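Search this site
Search for: Go

10/4/20

I slept six hours and this is good for me now. Before the spring I was sleeping eight and complaining.

The morning news from the county said 74 people are in the hospitals of our area with the virus. In August it was 13 at the lowest point, and I remember that I wrote it here with a big exclamation mark and bought a cake. The cake was too early. The woman on the radio read the number in the same voice as the traffic.

I have been thinking about how I read these numbers. I learned to read them in a second language, and for a long time I mixed up "admitted" and "in hospital." The first is the people who came in that day and the second is everybody who is in a bed. I had told my mother on the phone the wrong one for maybe three weeks, so she believed we had a catastrophe when we had a bad summer. I have corrected it with her. She says she prefers to be frightened correctly.

My clinic, the one on Pondcombe Road, is again doing visits by telephone only, except for blood pressure and children's vaccines. I called to ask for my flu shot. I waited 2 times in the line, because the first time it cut me off when I was already number one. The person was kind and tired. She said they gave 454 flu shots last week in the parking lot, people stay in the car and put the arm out of the window, and I should come in a short sleeve. I do not have a car. She had to go and ask. The answer is that I can walk in the line of the cars if I keep my mask on and stand behind the white cone. So I will be a small car.

I took the bus to Hasbridge for my mother's tablets, which I send to her every month. The driver has now a plastic curtain. Half of the seats have tape on them, and still one man moved the tape and sat down next to me with his nose outside of his mask. I stood up and stayed standing until the bridge. I was angry the whole way and then ashamed that I was so angry, and then again angry. The pharmacy had paper arrows on the floor, and I followed them past the shampoo and the greeting cards although the counter was directly in front of the door.

The hospital in Hasbridge has closed visiting again. It is written on a sheet at the entrance. My neighbor across the hall has her husband there for his heart, nothing to do with the virus, and she is bringing him clean pajamas in a bag with his name and leaving it at the desk. She said to me they are speaking by the tablet that the nurses hold up, and he always looks at the wrong place of the screen, so for one month she has seen mostly his ear. I made soup for her. I put too much pepper but she returned the pot empty.

In the evening I tried to do the breathing exercises from the booklet, the one with the drawing of the sternum and the arrows. Breathe in for four, hold, breathe out for six. I can do it lying down. Sitting, I start to think about whether I am doing it correctly and then it is not restful. My chest is much better than in May. I can go up the stairs to the third floor and speak at the top.

Tomorrow: call the clinic about the day of the shot, post the package, wash the masks (the blue ones separately, they lose color). Also buy onions. 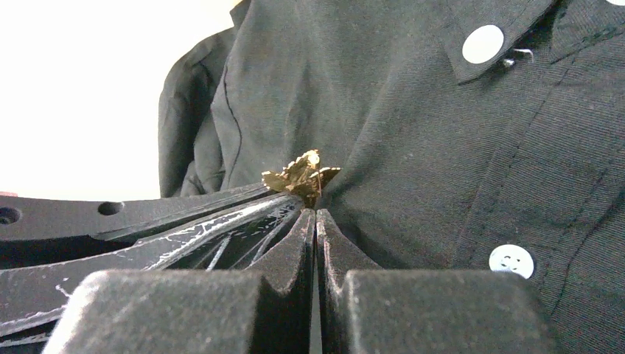
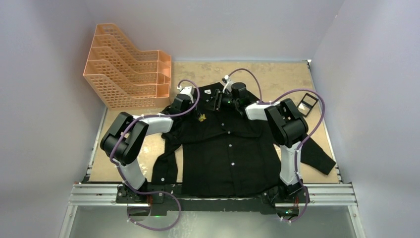
Dark shirts, buttons in front.

I forgot to write that the leaves in the yard are coming down already. I opened the window for ten minutes as they advise, and it was cold, and I liked it.

3 comments

benj_k: The walking line is real, I did it at the same clinic. They were very nice about it. Bring a sweater to put on after.

Sternum: Laughed at my user name being in your booklet. Try the breathing with a hand on your belly, it helped me when sitting was hard.

oldpaperkite: Please tell your neighbor that strangers are thinking of her husband. And his ear.

Contact | Copyright Benjelloun 2020 | Back to top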